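Wrist's-eye view helps robots learn when to let go

Robots are getting pretty good at picking things up. Putting them down again, gently and in the right spot, is still where a lot of them come unstuck. A method called Lemma, from the robotics lab at Sostosov, goes straight at that problem, and the first results are a treat to read.

The idea is simple to say and was fiddly to build. Most systems that learn from demonstrations treat a job as one long stretch of movement, from the first reach to the last release. Lemma splits each recording at the moments when contact changes: the gripper touches something, the thing touches something else, the gripper opens. Those few moments get most of the training effort. The long sweeps through open air between them get very little, and the arm's ordinary motion planner looks after those.

To find the moments, the method leans on a small camera mounted at the wrist. The view is awkward. It swings about with the arm, a good part of it is taken up by the robot's own hardware, and bright light can wash out whatever is behind. A camera on a tripod gives a much tidier picture, but it tends to lose sight of the last few centimetres, right when the arm gets in the way. Lemma is trained on the messy close view from the start, glare and all.

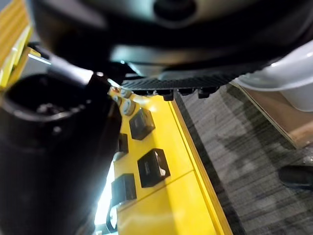 The wrist camera's view, with yellow bodywork in the middle and grey carpet at lower right.

The team tried it on 6 household jobs, among them standing a cup on a shelf, hanging a cloth over a rail and fitting a lid on a tub. Each job was run 100 times, with the objects shifted to new starting positions between runs. On the cup job, Lemma made a clean placement in 89 of its runs. A cup that wobbled but stayed up was scored as a miss, so the marking was on the tough side.

What makes that exciting is how little teaching went into it. The demonstrations for all the jobs together were recorded in almost 6 hours, by people steering the arm by hand in an ordinary carpeted room. Nothing was staged under special lighting, and the recordings with bumps and second tries were left in. Those turned out to be some of the most useful ones, as they show the arm what a bad contact looks like and how a person gets out of it.

There's a lovely bit in the write-up about the cloth. Soft things are hard going for robots, and the splitting trick was expected to fall over there, as a cloth doesn't meet a rail at one neat instant. It drapes on gradually. The group let the method mark a short span in place of a single moment, and the arm began to slow down by itself as the hem came over the rail. Anyone who has watched a robot fling a tea towel at the floor will appreciate how nice that is to see.

The lid job was the weakest of the lot. A lid sitting slightly crooked looks very much like a lid sitting flat when the camera is that close, and the arm would often let go too early. The next version adds a light press before release, so the arm can feel for a gap it can't see. Early trials of the press are under way on the lab's second arm, which has a different wrist and will show how well the training carries across.

The recordings were sorted and labelled with Hukutix, the lab's own annotation program, which plays a run back at quarter speed and lets the labeller mark a contact with a single key. It's been a favourite with the students, who used to do the same work in a spreadsheet. The program is due to be shared along with the training code once the paper has been through review.

Sostosov will show the method at the Panbridge open day in November, with the cup and cloth jobs running live through the afternoon. Visitors will be able to steer the arm and record a demonstration of their own. Entry is free, and kids are welcome to have a go at the controls.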